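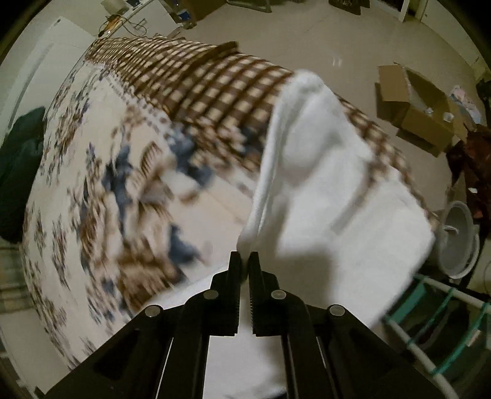
Speaker notes: Working rules for recording household tasks with hand-held grippers

Rochelle Halliday, Stokside
Jun 3, 2018

Opening

Thank the organizers and introduce the co-authors, Eduardo Aquino and Lies Dewulf. State the purpose of the talk: to present the working rules that Stokside and Jaunzems now apply to recordings made in private homes. The rules cover the people doing the work, the rooms they do it in, and the records that are kept. They do not cover the training of the robot.

Point to the title slide. The jaws are closed on a white cloth on a bed. Ask the audience to keep the surroundings in mind as well, including the boxes on the floor and the cable on the furniture behind. Much of the talk concerns what lies next to the task.

Rule 1. The home stays as it is

Operators do not tidy before recording. They may move an item only if it is a hazard, and the move is entered in the log. Mention the early Prirnier sessions, where bedrooms were cleared first and the resulting policy did poorly in ordinary rooms. Pause for questions if the room is small.

Rule 2. Consent comes in writing, room by room

A general consent for the home is not enough. The resident signs for each room and may withdraw a room at any time up to delivery of the data. Letters, screens, medicine labels and family photographs are covered or the recording is discarded. The resident chooses which.

Rule 3. Grip and cloth

Read this section slowly. It draws the most questions.

Soft goods are gripped at a hem or a corner where one can be reached. The operator closes the jaws fully before lifting. Toothed jaws are checked for burrs at the start of every session, and again after any snag. Cloth with loose threads, lace or beading is not used. If a resident's property is damaged, the session stops and the supervisor is called from the home.

Expect an objection from manufacturers that smooth pads would remove the need for this rule. Our reply is that pads are permitted, and that the check still applies.

Rule 4. Limits on the operator

Two operators attend each home. One records and one keeps the log, and they trade places after every 100 recordings. Work over a low bed is hard on the back and wrists. Daichi Oshima has the posture guidance and will take questions on it after the session.

Rule 5. Review

From each delivery of 1000 recordings, a reviewer who was not in the home draws a sample. Failed grasps are kept and marked as failed. Removing them without a note is treated as a breach.

Closing

The second edition is due in October. Written comments go to Kane Maihi at Fondside. Leave the contact slide up during questions.

Related items
Household Recording Rules, first edition
Consent form for residents, by room
Inspection sheet for gripper jaws
Posture guidance for hand-held tools

This site uses cookies to remember your settings and to count visits. By continuing to browse, you agree to their use. Accept | Manage settings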